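I have never understood artificial fruit. My grandmother kept a glass dish of wax grapes on her sideboard from 1941 until the day she moved out, and as a child I was told off more than once for biting one. So I come to the subject with a grudge, and you should bear that in mind.

What started me off again was a piece in the Feveneck newsletter in July, in which a reader recommended replacing your real fruit bowl with a pretend one. Less waste, no flies, always cheerful. The letters page was full of people agreeing. One of them had got up to 20 years out of the same pineapple.

Hefin Pumphrey, who has been arguing with me about kitchens since we shared one, took the newsletter's side. He said modern ones were so good that I'd walk past a bowl of them and never know. I said I would know. It went on like this for a couple of weeks.

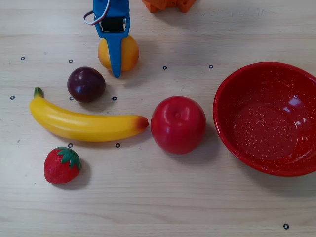
Banana, plum and orange. The banana is the worst of them.

Let me be fair first. The plum is good. I didn't expect to like the plum, but it has that very dark, nearly black look you get on a ripe one, and if you put it in a dish with some leaves I think it might get past me in poor light. The orange is passable from across a room. Oranges are easy, mind you. They come out of the shop looking waxed and a bit false already, so the copy hasn't far to go.

The banana I can't forgive. It is yellow from one end to the other, and no banana in my house has ever stayed like that past breakfast. Where are the freckles? The stem is green, the other end is a sort of reddish brown, and between the two there isn't a bruise anywhere. I asked Hefin when he had last bought a banana like that and he changed the subject to the price of the ones in Gwynne's.

Then there's the shine. All of it shines. Real fruit is a mixture – some of it dull, some of it dusty, a plum with that pale bloom you can rub off with your thumb. When everything on the table has the same polish your eye gives up on it, I think, and files it under ornaments.
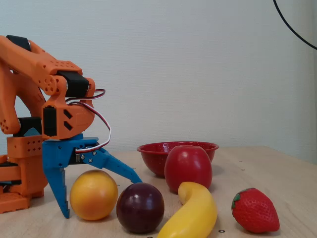 Red bowl, pale wood, plain grey wall.

I do like the red bowl. I'd been braced for something in cut glass, or one of those wire baskets from Jident that leave dents in your pears. A speckled red bowl on pale wood is hard to argue with, and against a grey wall it's cheering on a dark morning. But a bowl like that would look just as well with real apples in it, and you could eat them.

Hefin's answer is that I don't eat them. He claims to have watched me throw out a whole bag of satsumas in Fulside, years ago, and he has never let it drop. It's true that I buy fruit with good intentions. It's also true that I once found a lemon at the back of the cupboard that you could have played cricket with. None of this seems to me a reason to buy plastic.

And I don't believe the business about less waste. You'd still have to buy the real thing as well, unless the plan is to stop eating fruit altogether, and then you need somewhere to keep it. So now there are two fruit bowls, one for looking at and one for lunch, in a kitchen where I can barely find room for the kettle. 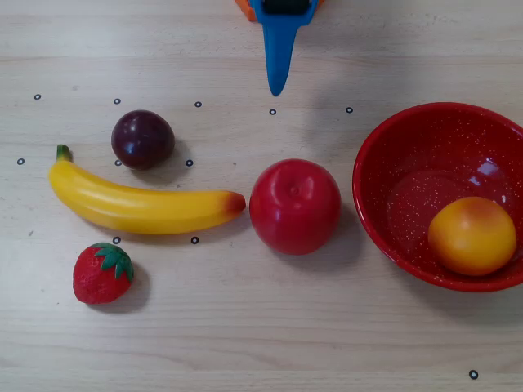 The apple gave me more trouble than I'd like. It's big and red and it has a little dimple on top where the stalk ought to be, and whoever made it clearly looked at an apple first. Even so, I couldn't name the variety. I've tried. It's redder than any Gala and too smooth for anything off a tree round here. It is the apple in a child's alphabet book, and I don't know that I want to look at one of those while I'm waiting for the toast.

Dusting is the other thing the newsletter kept quiet about. Grandmother's grapes had to be washed one by one in the sink with a drop of soap, and it was always a grandchild who got the job. A real orange never needed dusting in its life.

Hefin says he'll bring me a pear. I've told him I'll take the plum, if there's one going, and he can keep the banana.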